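**Hivesness Work Garment, Long Sleeve, Light Colors**
Supplier: Funlow
Department: Staff Clothing and Linens

The Hivesness is a long-sleeved outer garment for indoor work. It is worn over ordinary clothing and is supplied to kitchens, workshops, teaching rooms and storage areas. The garment is available to departments on the standard clothing order form and may also be purchased by individual members of staff at the listed price.

## Fabric and construction

The body and sleeves are cut from the same woven cotton and polyester cloth. The weight of a size medium garment is 453 grams. Sleeve length in size medium is 26 inches, measured from the shoulder seam to the cuff. Cuffs are plain and unlined, and may be turned back once for work at a sink or bench.

The sleeve is cut with extra room at the elbow. Wearers who spend much of the day reaching across a table should order their usual size. A larger size is advised only where a sweater will be worn underneath.

## Colors and sizes

- Colors: white, pale gray
- Sizes: XS to XXL
- Long-sleeve model only; the short-sleeve model has been withdrawn

Pale gray is the default color for new orders. White is supplied on request. Sizes XS and XXL are made to order and normally take 18 working days to arrive. Garments already in use in other colors may be kept until they are due for replacement.

## Care

Wash warm with similar colors. Do not use chlorine bleach on the gray garment. Tumble dry on low and remove promptly. Pressing is optional. Small repairs to cuffs and seams are carried out by the linen room; torn sleeves should be reported for replacement.

Garments returned for laundry must have the wearer's name tape attached inside the collar. Name tapes are ordered separately.

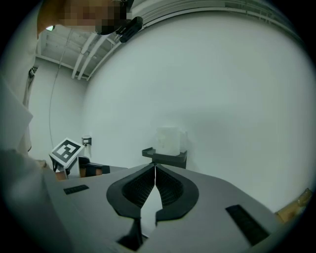 *Photo: Fernanda Leitão / Fonseca*

## Wearing the garment at work

Sleeves should end at the wrist when the arm is held out in front of the body. Long sleeves that cover part of the hand should be turned back or exchanged for a smaller size before work begins. Head-worn accessories may be used with the garment, provided that any cord is kept clear of the collar.

## Ordering

Orders are accepted from departments throughout the year. The next stock delivery is expected in March. Departments ordering 500 garments or more should contact the linen room before submitting a form, as these orders are sent directly from the supplier.

Unworn garments may be exchanged for another size at the linen room counter. Garments with a name tape sewn in cannot be exchanged.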